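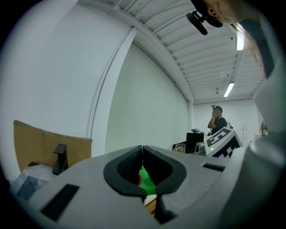 夹口后面露出一点绿色

旧毛巾、旧T恤洗到发硬，还有办法变软吗？

发帖：豆沙圆子

大家好！我最近迷上了用旧布做抹布，家里攒了一大堆红的绿的旧T恤，剪开锁个边就能用，特别过瘾。可是有几条毛巾越洗越硬，晾干了能立在桌上，擦杯子还留水印。洗衣液用的是Enora，每次倒满一盖，水温就是自来水。我们这边水很硬，水壶一个月就结一层白垢，楼下水质公示栏写的硬度是300毫克每升。想请教一下：是水的问题还是洗衣液的问题？柔顺剂能不能用？另外T恤布剪完总是卷边，有没有不用缝纫机的办法？先谢谢各位！

Tello

这个题我太喜欢了，我家抹布全是自己做的！你这个水硬度，加上一盖洗衣液，多半是没漂干净，残留和水垢一起挂在毛圈上，当然硬。我的做法：先不放任何洗涤剂，60度热水空洗一遍，你会看到水里冒泡沫，那都是以前剩下的。然后一盆温水放两勺柠檬酸，泡一个小时，再漂两遍，甩干以后抓住两头使劲抖，抖到毛圈站起来再晾。晾的地方要通风，别在大太阳底下暴晒一整天。以后洗衣液减到三分之一盖，真的够了！柔顺剂千万别用在抹布上，会在纤维外面裹一层膜，摸着软，可是不吸水。红色的第一次一定单独洗，我有一盆白毛巾就是这么变成粉色的（后来看习惯了还挺好看）。
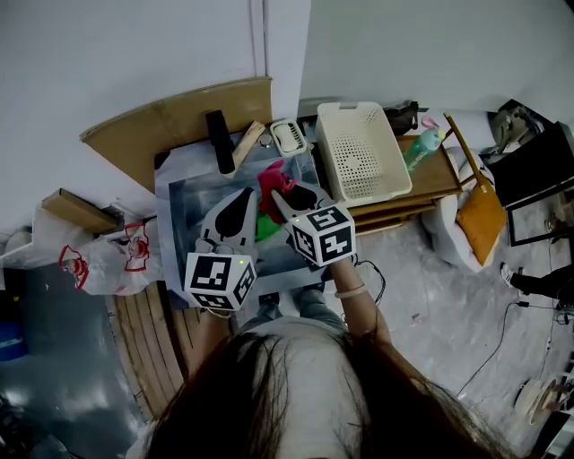 Clava补了一句：柠檬酸千万别和含氯漂白水混着用，会出有害气体，要漂白就隔开来洗，中间漂干净。还有，泡之前看一下洗标，真丝羊毛别这么折腾。

豆沙圆子

收到收到！今晚就去空洗一遍。

Teltero

换毛巾吧，超市又不贵。

算了认真说两句卷边。T恤是针织布，顺着长度方向剪出来的边会往里卷，这是布的脾气，换剪刀没用。不想踩缝纫机的话，手缝一圈锁边针，针脚放松一点，别拉紧，拉紧了就成荷叶边。或者干脆两层叠起来，中间缝个十字，厚一点反而好用，擦灶台特别带劲！再懒就剪成条，拉一拉让它卷成绳，拿去编隔热垫，我一个冬天编了六个，送人都抢着要。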